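Planning the Equipment Budget: A Conversation With Obadia Urio

Obadia Urio has overseen capital equipment at the Tomoana Institute through five budget cycles, and he still begins each one with a blank sheet. The Institute's robotics teaching and research laboratory opened its current planning round in February. Mr. Urio agreed to discuss how requests are prepared, what the reviewers look for, and why the purchase price of an arm tells a department very little about what it will spend.

"People arrive with a quotation from a supplier and believe the planning is finished," he said. "The quotation is where we start. I want to know what the arm will stand on, who will maintain it, what it will pick up or push, and what happens to the course if it is out of service in the third week of the semester."

The laboratory currently runs three workstations. Two are assigned to manipulation research and one to undergraduate instruction. The present proposal would add a fourth, and Mr. Urio has asked that it be costed in full before any supplier is invited to bid.

Under the Institute's rules, a full costing covers the arm, its controller, the table and fixtures, safety provisions, software licenses, spare parts, staff training and the work of installation. Departments have sometimes left the last two out. Mr. Urio recalled a request in which training was listed as "to be arranged" and the travel for it was later paid from a fund meant for library materials.

"That was corrected, and the department was very gracious about it," he said. "But I have kept the form, and I show it to new staff."

Heidrun Hämmerli, who manages the laboratory, prepared the technical portion of the current proposal. Her section is 20 pages long, and most of it concerns tables, mounts and tooling. She considers this a fair reflection of where the time goes.

"An arm is replaced when it wears out or when the research moves on," Ms. Hämmerli said. "The table stays. If we choose a table with a hole pattern that matches what we already own, every bracket and plate in our cabinets can be used on it. If we choose a different pattern, we have bought a second cabinet of brackets as well, whether or not it appears in the budget."

Her preference is for a single mounting standard across all workstations. Two suppliers, Tisel and Dranus, have been asked to confirm compatibility in writing. Tisel has replied. The answer from Dranus was expected by Friday.

The proposal also separates what Ms. Hämmerli calls the working surface from the mounting surface. A removable board can be resurfaced or swapped at modest cost, and the table beneath is spared much of the wear. The same reasoning applies to the objects used in exercises. The laboratory asks that they be kept simple and be easy to replace in identical form, so that results from one term can be compared with those of the next.

"We had a catalog set once, and the manufacturer changed the dimensions slightly," she said. "No announcement was made. A student spent two weeks looking for an error in her own program." 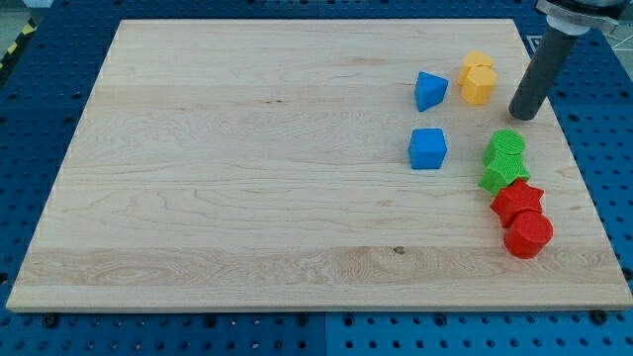
Should a department buy the tool for the end of the arm together with the arm itself?

Buy only the tool needed for the first planned task, and reserve a separate budget line for later ones. A simple tool is often enough for early work, and requirements for a gripper become much clearer after a term of use.

Mr. Urio endorses that approach, although it requires some patience from the finance office. A reserved line that is not spent in the first year tends to attract attention. He now asks departments to attach a short schedule to any such reserve, stating the decision to be made and the person who will make it.

On the matter of leasing, his view has changed. The Institute leased one arm under an arrangement with Jiltness, and the monthly cost appeared favorable when it was approved. The agreement did not permit modifications to the wrist mount, and the research group had planned a series of them.

"The fault was ours. The clause was there to be read," Mr. Urio said. "I would lease again for a fixed course with fixed exercises. For a research group, I would need to see a letter from the lessor that says plainly what may be unbolted."

Maintenance is the item on which he and Ms. Hämmerli have disagreed most often. She favors holding spare parts on site, including cables, fasteners and a complete set of tool mounts. He has preferred service contracts, which are easier to forecast. The present proposal adopts a mixture. Small parts will be held in the laboratory, where the inventory already runs to 217 items, and the controller and joints will be covered by contract for the first three years.

"I gave way on the cables," Mr. Urio said. "She brought me the records of every day lost while waiting for one."

Ms. Hämmerli added that floor space should be settled at the same time as the equipment list. The marked area around a workstation, the route for its cables and the position of the operator's desk all affect the cost of installation, and changes made after delivery are charged at a higher rate. She asks each group to mark its proposed layout on the laboratory floor and to leave it in place for a week of ordinary use before the drawing is signed.

Departments wishing to submit requests in the current round should use the revised costing form, which now has separate entries for training and installation. Ms. Hämmerli will review technical sections in draft. Mr. Urio asked that supplier quotations be attached at the back of the submission, after the costing, and that they still be valid on the date the reviewers meet.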